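Home Projects Shop Notes About Contact

Glue-up weekend, or how I finally got the old tabletop flat and shiny

24th April

Quick one before work. Been promising this for ages and the draft has been sitting there since October with three sentences in it, so I'm just going to type and hit publish.

The table. Bought it from a clearance place out in Vesside, the one next to the tire shop. Paid 62 dollars which I thought was a steal until I got it home and put a straightedge on it. Cupped. Not a little cupped either. A pencil rolled to the middle from both sides. Also a ring the size of a soup pot and somebody's math homework pressed into one end, long division, wrong answer.

So. First job, getting the old finish off. I went with stripper because the last time I sanded old varnish I was finding orange dust in the toaster for a month. Brushed it on thick, covered with plastic wrap, left it overnight. Next morning most of it came up with a plastic scraper. Second coat for the corners and the edge profile, which is where all the gunk lives. Old toothbrush for the grooves.

Then the cupping. I read a lot about this. Wet towels on the hollow side, weights on top, leave it in the sun with the humped side up, all of that. Tried the towels for four days. It moved maybe a third of what I needed and then moved back the minute it dried. I think the boards had been that way for so long they'd just settled into it.

What I ended up doing was cutting the top apart along the old glue lines. Scary! I stood there with the circular saw for a good ten minutes. But the boards on their own were nearly flat, most of the bend was at the joints, where whoever made it had glued edges that weren't square. Five boards. Cleaned up every edge with a hand plane, checked with a flashlight behind, planed again, swore, planed again.

Glue-up notes, mostly for future me:

Do a dry run. With all the clamps. I skipped this once on a bench and had glue setting while I hunted for the last clamp, which was holding up the tomato netting.

Alternate clamps over and under. I used seven, wanted nine.

Wax paper between the clamp bars and the wood or you get black stains.

Don't crank. If it needs cranking the joint is wrong. Go back and plane it.

Scrape squeeze-out when it's rubbery, not when it's hard. I did half of it rubbery and then the phone rang and the other half I did with a chisel and bad language.

Left it clamped overnight. Out of the clamps it was flat to within the thickness of a playing card, which for me is a personal best. One joint had a step you could feel with a fingernail, took that down with a card scraper.

Sanding next. I did 80, 120, 180 and stopped. People go way higher and I used to, but varnish doesn't care and you just burnish the surface so stain won't take. Not that I was staining. Vacuum between each grit, then wipe. Then look across it with a lamp held low from the side, because that shows every swirl mark. I found a whole patch I'd missed, circled it in pencil, then had to sand off the pencil.

The finish. I used the Markix wipe-on stuff, gloss, even though everyone says satin for tables. I like gloss. My grandmother's table was gloss and you could see the ceiling light in it upside down. Thinned the first coat about half, let it soak in, after that straight from the can. Five coats. Thin, thin, thin. The temptation is always to put on one fat coat and be done and it always, always sags.

Between coats a light rub with 320, just enough to knock off the dust nibs. There are always dust nibs. I hosed the garage floor, I turned off the fan, I wore a clean shirt. Nibs. Made my peace with it.
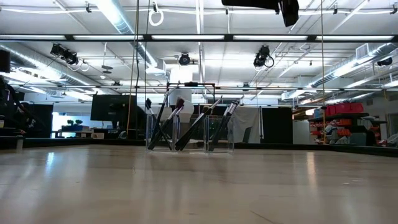 Do you need to wait the full time on the can between coats?

Wait until it sands to powder. If it gums up the paper it's too soon, whatever the can says, and in a cold garage that can easily be double what's printed. Mine took most of a day each time.

Now the brushes vs rag thing, because I know it'll come up. Rag for the flat, every time. Old t-shirt, no seams, folded into a pad. Brush for the edges and the legs only. And a decent brush, a cheap one drops hairs and you'll be out there with tweezers at midnight. Clean it right away. Not after dinner. I have killed more brushes with dinner than with anything else.

And please, the rags. Lay them flat outside to dry, or drop them in a metal can with water and a lid. Do not ball them up and chuck them in the trash. Oily rags heat up on their own and can catch fire. I know I say it in every post.

The base was easy by comparison. One loose leg, old hide glue gone to crumbs. Scraped it out, new glue, strap clamp, done. I replaced the screws holding the top on with those little figure-eight fasteners so the top can move with the seasons. The original had it screwed down solid through the apron, which I'd bet is half of why it cupped in the first place. Wood wants to move sideways. Let it.

Cost so far -- table 62, finish and stripper and paper another 20 because I already had most of it, and a pair of new clamps I'm not telling anyone the price of. I saw a similiar one in the window at Steiner for over 700, and that one had a wobble. I checked. I got a look from the guy.

Was it worth it. Yeah I think so. It took three weekends and a few evenings and I ate standing up at the counter the entire time. But it's flat and it's shiny and it doesn't have long division on it any more. Kind of miss the long division.

Things I'd do differently: number the boards on the END, not on the face where I then sanded the numbers off. Buy more wax paper. Start when it's warmer, the last coat took forever. And flip one of the middle boards, there's a knot sitting right where a plate goes and it bugs me every single breakfast.

Next up is the chairs. Four of them, none matching, one from the flea market at Brukorby that might be older than the house. Seat is split right down the middle. I have a plan, it's not a great plan. Might need to steam something. Ok gotta run, already late, will fix typos tonite.

Comments

oldsawdust
Good call on cutting it apart. I fought with wet towels for a whole summer on a dresser top and ended up in the same place. Which plane did you use on the edges? I've only got a little block plane and it wanders all over.

gardenshedfinishes
Satin person here and I will not be moved. But nice write up. The sand to powder tip saved me last year on a door.

pennyb
THANK YOU for the rag warning. My neighbor lost half a carport that way. Also please do the split chair next, I have one just like that in the basement and I've been pretending it isn't there.

oldsawdust
Forgot to ask, did the ring come out with the stripper or did you have to sand it?

(reply from author)
Number 5 jack for the edges, clamped the boards in pairs so any error cancels out. Should of put that in the post. Ring mostly came out with the stripper, the last ghost of it went at 80 grit. Chairs are coming, give me a month.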